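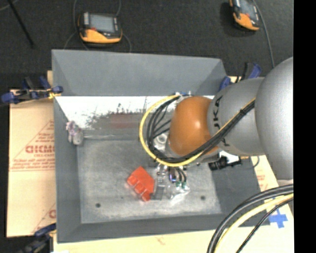
Review: Dikdale merino socks, after a whole winter of wearing them

I've bought a lot of socks over the years and most of them have ended up as dusters, so I wasn't expecting to write this much about a pair from Dikdale. But I love them! I bought two pairs of the mid-calf ones in January, went back for three more, and I've now worn them through frost, mud, a very long wedding and a week of decorating.

What they're made of

The label says 75 per cent merino, with nylon and a bit of elastane making up the rest. My old Sunitz pairs were nearly all wool and felt gorgeous for a month, then the heels went see-through. These have more nylon in them and you can tell when you pull them on – there's a bit of spring to them – but against the skin it's still the wool you notice. I have fussy, itchy ankles and I've had no trouble at all.

The knit is fairly fine on top of the foot and thicker underneath, with a looped cushion that runs from the toes right back to the heel. It stops just before the arch, where there's a ribbed band that hugs without pinching.

Fit

I'm a size six and a half, which puts me between sizes with nearly every sock maker going. Dikdale's small goes up to a six and the medium starts at a six, so I took the medium, and the heel sits where my heel is. Hooray! My husband has big, wide feet and wears the extra large. He says the cuff is the first he's had that doesn't leave a groove in his leg by teatime.

The toe seam is flat and sits slightly over the top of the toes. I can just about feel it in my tightest boots if I go looking for it, and in everything else I forget it's there.

Washing

I'm not a careful launderer. The instructions say wool wash, inside out, dry flat, and I managed that for the first fortnight. Since then they've gone in at 30 with everything else and been hung over the bath. The green pair has gone a little fluffy at the heel, the navy and the oatmeal look much as they did, and none of them have shrunk enough for me to notice. I did once put a single sock through the tumble dryer by mistake and it came out noticeably shorter than its partner, so don't do that. I still wear them as a pair for gardening.

Smell (sorry, but it matters)

Brilliant. I wore one pair three days running on a walking holiday and they were fine to share a room with. Cotton ones would have been banished to the windowsill on the first night.

Things I'd change

The colours, mostly. There are five and four of them are what I'd call sensible. I'd buy a mustard or a proper red tomorrow. The cardboard band is also fixed on with one of those little plastic tags, and I pulled a loop of yarn getting the first one off, so use scissors and go slowly. And they are slow to dry in a cold house, the cushioned sole especially – allow a full day.

Compared with the others in my drawer

The Khalaf hiking socks are warmer and I'd still pick them for snow, but they're far too thick for ordinary shoes. Tistix do a cheaper bamboo one that's lovely and silky for indoors, though mine slide down inside wellies. The Dikdales are the ones I reach for first, and on washing day I find myself checking whether they're ready yet.

I've already put two pairs aside for my sister's birthday, in the oatmeal.

Reviewed by Catinca Pană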